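Ticket 593
Service: Vitale play library, Cledton branch
Category: Toy sorting and storage
Date raised: 2025-03-29
Raised by: Leilani Alcantara
Status: Open, awaiting supplier

The branch reports that mixed toys returned by families cannot be sorted by colour as the Gondis storage guide requires. The set of stacking boxes ordered in December under reference 422 has been unpacked. Page 8 of the guide refers to a fourth box, which was not supplied.
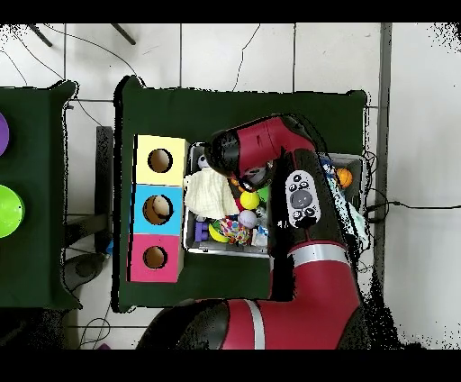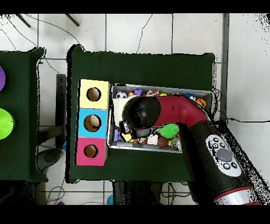
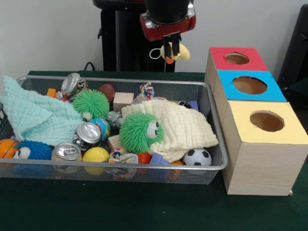
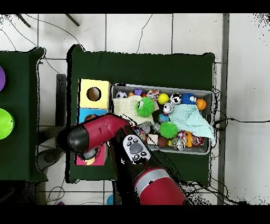
Kumow has been asked to confirm whether the set is complete as sold. The guide gives separate places to balls, soft items and small blocks, but makes no provision for cloths. In the wire-mesh basket the two muslin cloths, one mint green and one cream, lie in among the spiky puffer balls, and the branch wishes to know whether such cloths should be stored with the toys or returned to the laundry shelf. Crushed drink cans, also in that basket, do not appear on the contents list at all and should be entered under item code 86 until a ruling is given.

Action taken: guide reissued to the branch. Stacking order checked against the guide; no fault recorded.

Action outstanding: written reply from Kumow on the fourth box. The branch is asked to keep the packaging and to put no further labels on the boxes until the reply has been received.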